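From: Temitope Amadi
To: boards-and-benches list
Date: July 17, 2023
Subject: Re: Slider module, numbering and the parallel slot

Perla Escobedo wrote:

> Has anyone on the list put the jigsaw boards through a full term yet?
> We are looking at them for the Odevside evening classes and I can't
> get a straight answer from the supplier about whether the slider
> module can be swapped on its own, or whether you have to buy the whole
> panel again when one wears out. I'd also like to know if the numbers
> beside the slider mean anything electrically. Dorian thinks they are
> only there so the exercise sheets have something to refer to.
>
> Budget is 2,595 for everything, including wire and spares.
>
> Perla

Perla,

We have had ours since January. To your first question, yes, the slider module comes out on its own. Each plate has tabs and notches on its edges and they lock into the neighbours the same way a floor puzzle does. You lift the panel off the bench, push from underneath near the joint, and it lets go. Don't try to lever it from the top with a screwdriver. We marked the edge of one of the light grey pieces that way and it has never sat flush again.

On wear, I can only speak for ours. The knob on the first one went gritty after the second group had been through. Edit Takács cleaned the slot with a dry brush and it came good. She left the screws at the ends of the slot alone, and I would do the same unless you have a spare on hand.

Dorian is partly right about the numbers. They are positions for the worksheets. A student is told to set the slider to 3, write down the reading, then go to 4 and do it again. The travel is continuous and nothing clicks at a number, so two students at the same mark will get slightly different readings. We had a few complaints until we put a line on the sheet saying to expect it. If you want repeatable values, have them go by the reading and ignore the marks. 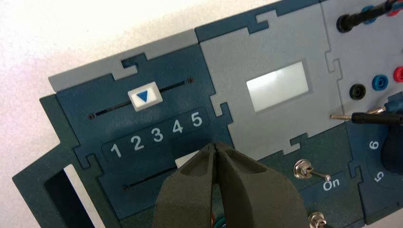

The other thing to settle before you order is which way round the panel goes on the bench. Ours ended up at all angles the first few weeks, and half the class was reading the scale from the wrong side. The knob has a blue triangle on it that points down toward the numbers, so I now tell people to turn the panel until the triangle points at their own belt. It is the only orientation rule we have and it has been enough.

We keep the display module joined to the slider module. The window is blank with the power off and picks up a lot of glare from the ceiling lights, so if your room has fluorescent tubes, put the benches side-on to them. White tabletops make it worse. We bought a roll of dark drawer liner for the back row and that helped.

Wire is where we overspent. Our total came to 2,348, and 261 of that was jumper wire, most of it because we ordered too many lengths. Red and green in a single short length would have covered nearly every exercise in the first half of the book. Jinwood sell it by the metre and we should have gone there to begin with.

For storage, leave the panels assembled if you have the shelf depth. The tabs are firm when new but get easier each time they are pulled apart, and I would sooner not find out where that ends. Ours go flat in a drawer, one layer, with the wires in a separate tub. Elfriede Janssen stacks hers at Vendance with a sheet of foam between and has had a slider knob come off doing it, so I wouldn't copy that.

I have a revised sheet for the slider exercise with the wording about readings added. It follows the Afolabi course notes up to exercise 2 and then goes its own way. I can send it to anyone who wants it. Perla, tell me how many benches you are fitting out and I will send you our order list with the mistakes crossed off.

Temitope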